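Manipulation robotisée : Wonda publie un guide de bonnes pratiques pour les bancs d'essai de tri

Wonda a mis en ligne en août la première version de son guide consacré aux essais de préhension et de tri sur table. Le texte, rédigé sous la direction de Taras Mykhailiuk, s'adresse aux laboratoires et aux intégrateurs qui comparent des bras manipulateurs sur des objets de petite taille. Il n'a pas valeur de norme et ne se substitue pas à l'analyse de risques exigée pour toute cellule robotisée.

Le constat de départ est connu des praticiens. Deux équipes qui annoncent un taux de réussite sur une tâche de regroupement de formes travaillent rarement dans les mêmes conditions : plan de pose différent, éclairage non consigné, positions initiales choisies à la main par l'opérateur, critère de réussite fixé après coup. Les résultats publiés ne sont alors pas comparables, même lorsque le jeu de pièces est identique.

Le guide demande d'abord que le plan de travail soit fixé mécaniquement à la table et que sa position soit relevée dans le repère de la base du robot avant chaque campagne. Un plateau simplement posé est exclu. La matière et l'état de surface du plateau doivent figurer au rapport, de même que la forme et la couleur de chaque pièce. Pour les plateaux en bois, les rédacteurs recommandent de noter le sens des lames — les variations de teinte perturbent certains algorithmes de segmentation — et de conserver le même exemplaire jusqu'à la fin des essais.

Le deuxième chapitre traite de la disposition initiale. Les configurations doivent être tirées au sort à partir d'une liste archivée avec le rapport. Le guide distingue trois situations : pièces isolées, pièces en contact, pièces partiellement masquées par une autre depuis le point de vue de la caméra. Chacune donne lieu à un résultat séparé. La publication d'une moyenne seule est jugée non conforme. Pour une comparaison entre deux systèmes, le nombre minimal est fixé à 100 essais par situation, et à 200 lorsque le logiciel de commande a été modifié au cours de la campagne.

La définition de l'échec a occupé une bonne part des échanges. La version retenue compte comme échec toute pièce sortie du plateau, toute reprise manuelle et tout arrêt de protection, quelle qu'en soit la cause. Akeck, qui a participé à la relecture, souhaitait que les arrêts dus à un opérateur entré dans la zone soient décomptés à part. Cette demande figure en annexe et sera réexaminée. Le redressement d'une pièce renversée par le robot lui-même reste admis, à condition que le temps correspondant soit inclus dans la durée de l'essai.

Sur la sécurité, le document est bref. Il rappelle que la vitesse de déplacement utilisée pendant les essais doit être celle qui a été validée pour la cellule, que l'arrêt d'urgence doit être contrôlé à chaque prise de poste et que les câbles doivent rester hors des zones de passage. Toute intervention sur le plateau se fait robot à l'arrêt, y compris pour replacer une seule pièce.

La procédure a été appliquée à titre d'essai par Polishchuk sur une tâche de regroupement de blocs de couleur. La campagne a totalisé 303 essais, dont une partie a dû être écartée faute d'enregistrement de la disposition de départ. Selon le compte rendu, la préparation d'un essai s'est allongée sensiblement, surtout au début, le temps que les opérateurs prennent l'habitude de travailler à partir de la liste tirée au sort. Le compte rendu signale aussi une ambiguïté sur la notion de contact : deux blocs séparés par un jeu très faible peuvent être classés différemment selon l'observateur. Une valeur limite est à l'étude.

Potetel prépare de son côté un modèle de fichier pour la saisie des conditions d'essai, prévu pour environ 600 lignes par campagne. Les remarques sur le guide sont reçues par Wonda jusqu'à la parution de la version révisée — le calendrier n'en est pas encore arrêté. Les contributions doivent préciser le numéro du paragraphe visé et proposer une rédaction de remplacement.

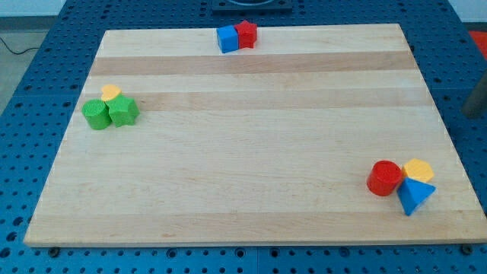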